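2019-12-27

Quiet day in the workshop, just me and Pravesh, so I finally got back to the sourdough starter trials. Jar 7 is still way ahead of the others! I fed it at 9 with the Wornthorpe rye (same as last week, straight from the big sack) and it had doubled before lunch. Jar 4 smells like nail polish again - Kristine says feed it twice a day and quit fussing, so I will.

Flour stock: 700 g of rye left, 2,000 g of the white. Need to ask Lizelle to put in an order with Jirno before we run out, and to get the coarse bran too if they have it.
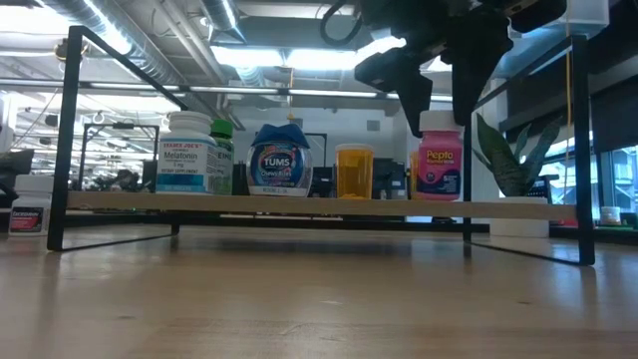 The other thing I wanted to try was a stiffer mix. I cut the water down by a fifth in jars 2 and 3 and left everything else alone. Too early to call, but jar 3 has a nice dome on it and smells more like yogurt than vinegar. Jar 2 is just sitting there sulking.

Pravesh thinks the window side runs colder. Could be! Swapping 2 and 3 over tonight to find out.

Monday: bake with 7, write up the September loaves (still owe Lindiwe those notes), find the good thermometer.

Contact: Liam Flanagan, Fustden workshop | Back to top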